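3. What the households told us about fruit

3.1 Fruit kept at home, and fruit given away

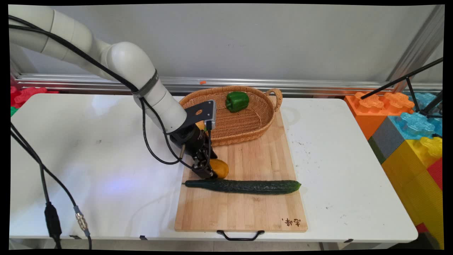
Figure 1. Yellow fruit and a wooden cutting board on a white table.

3.2 How the visits were made

We had first hoped to learn about fruit in the home from a postal form alone, and it seems only fair to the reader to say how that plan changed. The form went out in February to households in Wemley and in the three streets of Pavbridge that lie nearest the old market. Of the forms that came back, 1,331 were complete enough to use. They were filled in with real care, many of them with notes running up the margins and over on to the back, and it was these notes – much more than the ticked boxes – that made us want to go and sit in people's kitchens and listen.

Michalis Raptis and Evangelia Sarantis made the visits between them, choosing 200 households from those that had said they would be glad to be called on. A visit was meant to last an hour. Very few did. People wanted to show us the bowl, and then the cupboard, and then the place on the windowsill where the pears go when they are hard, and by then there was usually a pot of tea on the table and it would have been rude (and a great waste) to leave. We kept no recordings. Notes were written up the same evening and read back to the household by telephone within the week, so that anything we had misheard could be put right.

The questions were plain ones. We asked where fruit was put when it came into the house, who moved it, who decided that it was ready, who cut it, and what became of it when it was past its best. We asked the same things in the same order each time, though we let people wander off as far as they liked in between.

3.3 Who decides that a fruit is ready

In nearly every home there was one person whose word on ripeness was final. We had supposed that this would be whoever did the shopping, and in Pavbridge that was mostly so. In Wemley it was more often the oldest person in the house, even where that person no longer went to the shops or did much of the cooking. A grandmother of eighty-four had a mango brought to her chair each morning so that she could press it near the stalk and smell it, and the family told us quite cheerfully that it would be a bold grandchild who cut one without asking.

The ways of judging were very mixed. Smell was mentioned most warmly and at greatest length, particularly for mangoes and melons. Touch came next, and here people were quick to show us with their own hands, pressing the soft part of the palm below the thumb to explain how a pear ought to feel. Colour was trusted least by those who had grown up with fruit trees and most by those who had not. Several people said that a yellow skin told you only what the shop wanted you to know, and one gentleman who had worked for many years at the Stergiou warehouse would not be drawn on colour at all, saying that he had seen too much of it.

There was some disagreement between the two of us over how to write this up. Raptis felt that the skill was being described as a kind of knowledge, to be passed on and corrected. Sarantis heard it more as a kind of standing in the family, something a person held and might one day hand over. Having gone back through the notes together we think both readings can be found in them, sometimes in the same household and once or twice in the same sentence.

3.4 Cutting for others

Cutting fruit for somebody else came up so often, and was spoken of so fondly, that we have given it a part of its own. Most adults living alone told us that they ate fruit whole, standing up, often over the sink. The same adults, when a visitor came, would get out a board and a good knife and arrange the slices on a plate. A widower in Wemley said he had not cut an orange for himself since his wife died, though he cut one every Sunday for his neighbour's boys.

Parents and grandparents spoke of cut fruit as a way of being kind without having to say very much. It was brought to children doing their homework, to husbands mending things in the shed, and to daughters who had come home upset and did not wish to talk. Fragkou (in his earlier study of shared meals in Rernico) noted that a plate of fruit could end a quarrel without either side giving way, and we heard a good many stories of the same sort. We also heard from two sisters for whom it had not worked in the least, and who had both gone on being cross through an entire melon.

The board itself mattered to people more than we had expected. Some kept one for fruit alone, so that it should not taste of onions. Wooden boards were liked for their feel and were often old, handed down or given at weddings, and a number had been planed flat again by a handy relation. Plastic ones were thought easier to keep clean but were seldom brought out for guests.

3.5 Fruit that travels between houses

The last of our questions, on what became of fruit that could not be eaten in time, brought answers that were largely about neighbours. In the streets near the Pavbridge market fruit moved from door to door all through the summer and well into autumn. A bag of plums would be left on a step with no note. It was understood who had sent it, and it was understood that the bag should come back with something in it, though never at once, as that would look like paying. Esben Zoëga, who lived in one of these streets for two years and read an early version of this section for us, tells us that the proper gap is between one and three weeks, and that he learned this by getting it badly wrong with a jar of apricots.

Shop fruit was handled differently. It could be given to family and to anyone who was ill, but to leave it on a neighbour's step was felt to be a little odd, as if one were making a point. Mangoes were an exception in Wemley, where they were bought by the box when the price was good and shared out among four or five houses the same day. The person who had bought the box chose last. We asked whether that had always been the custom and were told, by several people and rather firmly, that it had.

We should be cautious about setting too much weight on any of this. The households we visited had offered to be visited, and people who are pleased to have a stranger in the kitchen may well be people who are pleased to hand over their plums. The forms do give some support, as the notes in the margins speak of sharing about as often as the talk in the kitchens did, but they were written by the more willing sort of reply-sender too. Pantelis Drakos has suggested to us that a season spent in a single street would settle a good deal of it, and we take up his suggestion in section 5.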